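An afternoon with the robots at Grenik

I've been meaning to write this up since Thursday and the week has run away with me, so apologies if it comes out in a bit of a jumble. I went to an open day! 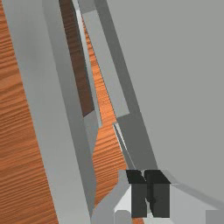 Getting there, and the tea situation

Grenik have a unit on the trading estate behind the station, the one with the tile warehouse on the corner. I must have driven past it a hundred times thinking they made conservatories. Then a leaflet came through the door in March saying they'd be opening up for an afternoon, free, book a slot online, sturdy shoes please. I booked the two o'clock slot before I'd finished reading it. (I own no sturdy shoes. I wore my gardening boots and left a small trail of dried mud up their nice stairs. Sorry, Grenik.)

Tea was upstairs in a meeting room with a very good lemon cake, and there was a rack of leaflets, and a boy of maybe nine who already knew more than most of us and asked what the payload was before he'd even taken his coat off. I had to look up payload when I got home. It's how much the arm can lift. I'd been nodding along the whole time.

They split us into groups of 14 and sent us round three stops, half an hour at each, with a bell when it was time to move on. It felt a bit like speed dating, only with more safety glasses.

First stop, the practice world

I was expecting to walk straight in and see something big and orange flinging car doors about. Instead we started in a darkened room with a large screen, where they showed us the simulator. Their name for it is Prakell, and it's where they try things out before they let the real arm have a go. Everything in there is drawn by the computer — the arm, the gripper, the wooden table underneath it — and it all looks very plain and tidy, flat grey for the robot and a stripy orange grain for the wood. It reminded me of the computer games my brother had when we were small.

The view I liked best was the one from right up close, where you're practically in among the gripper. You get great slabs of grey going past on the slant and the table showing through in the gaps, and it took me a good minute to work out which bit was which. The woman running the session said new starters all go through the same thing, and that after a week or so you stop noticing. I asked why they don't make it prettier. Her answer was that prettier means slower, and they want to run the same job over and over while everybody's at home in bed. Over 100 goes in a night, on a good night. Then they come in the next morning and go through the ones that went wrong, with coffee.

I loved that. I don't know why it hadn't occurred to me that robots would need to rehearse.

We were each allowed a turn on the controller, which was an ordinary games pad like you'd have on the sofa. You could move the arm up and down, side to side, and open and close the fingers. I was terrible. The thing I couldn't get the hang of was that left on the pad isn't always left on the screen, it depends which view you've got up, and I kept setting off confidently in the wrong direction. The nine-year-old was brilliant, of course. His gran, who was behind me in the queue, was even better than he was and looked thoroughly pleased about it.

Second stop, the real one

Down the stairs again and through two sets of doors to the workshop, which was chillier and smelled of warm dust and swarf. The real arm was in a sort of cage with a clear front, and we had to stand behind a yellow line. It was smaller than I'd imagined, and so much quieter! I'd thought it would clank. It makes a soft rising hum, then a click when it grips, and that's your lot.

It was sorting plastic bottle caps into trays when we got there. The man in charge gave us a running commentary, a bit like the snooker, and every so often the arm would pause above a cap for a second or two before going in. Somebody asked if it was thinking. He said it was waiting for a number to settle down, and then, after a moment, that yes, all right, we could call it thinking if we liked.

It dropped one while we watched and the whole group went "ohhh" as if a toddler had fallen over. It didn't go back for it either, it carried on with the next. He fished it out himself at the end with a litter picker that hung on a hook by the door, and I did wonder how often that litter picker gets used.

I had lots of questions and only got to ask two of them. One was what happens in a power cut (brakes come on, the arm stays where it is) and the other was how long it takes to teach it a new job. That depends on the job, apparently. Caps took them a few weeks. Folding a tea towel they have been at since before last summer and he'd rather not talk about it.

Third stop, Doãn and the bit I nearly skipped

The last stop was a talk, and by then my feet hurt and I was thinking longingly of the cake, but I'm glad I stayed. It was about a project called Doãn, a smaller arm meant to sit on a kitchen worktop for people who have trouble with their hands. Opening jars, holding a bowl steady, that kind of thing. There's nothing you can buy yet. They had a cardboard mock-up for size that you could pick up and turn over, and a short film of an early version getting the lid off some pickled onions, very slowly, to a round of applause from the back row.

My mum's hands were bad for years and she had a whole drawer of rubber grips and gadgets, most of which needed a stronger wrist than she had. So I got a bit wobbly at the pickled onions, I'll admit. I had a chat with the speaker afterwards and she wrote down what I told her about the drawer, and in particular about tin openers, on the back of her notes.

If you fancy going

They're doing another one in the autumn, date to be announced, and the leaflet says Ivitz, the people over the road who make the conveyor belts, will be opening up on the same day so you can do both. Book early, the later slots went first. There's parking, but it's tight, and the bus stops right outside the tile warehouse.

Take a jumper for the workshop. And have the lemon cake at the start, there was only fruit loaf left by the time I got back upstairs.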